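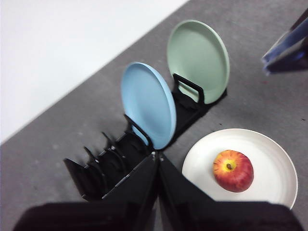
4.2 Does leaving a gap help?

The claim that plates dry faster when every other slot is left free appears in most household guides and, with less excuse, in several of the studies reviewed in Section 2. Manninen is usually given as the source. Our reading of that report is that it never tested the point. It compared a full rack with one holding 2 plates, and the full rack also held bowls, so crowding and shape changed together. The Clundton survey drew on 2,000 households and is often quoted in support, but it asked people what they believed about their dishes. Nobody weighed a plate.

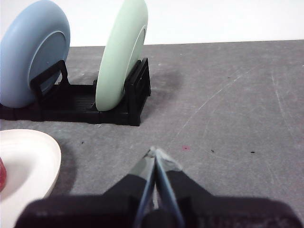
Valdemar Vídalín
Research Associate, Domestic Practices Group, Arnstead

We are no more convinced by the advice on which way a plate should face. The argument runs that water collects against the foot ring on the underside and that tilting the plate lets it escape. This is plausible for a deep foot and a steep tilt. It is much harder to credit for shallow everyday plates, where the angle is set by the divider and the person stacking has little say in the matter. Moter reported a gain after 300 washes, yet the towel-dried controls were put away in December and the racked plates were left out in summer. We would not change our own habits on that evidence.

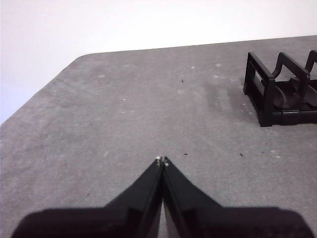 Water marks on the bench are the outcome most often scored by eye, and the one we trust least. Aksel Zoëga and I scored the same surfaces separately and disagreed most where the finish was busy. On a matte grey top with fine speckling, faint scuffs and lighter patches, such as the one in Figure 3, a dried droplet has a good deal to hide among, and an old scuff is easily put down as a new mark. A plain glossy bench would flatter nobody's rack in the same way. Studies that pool scores across both finishes, as Manninen does, may be measuring the colour and pattern of the benchtop as much as any drip from the crockery.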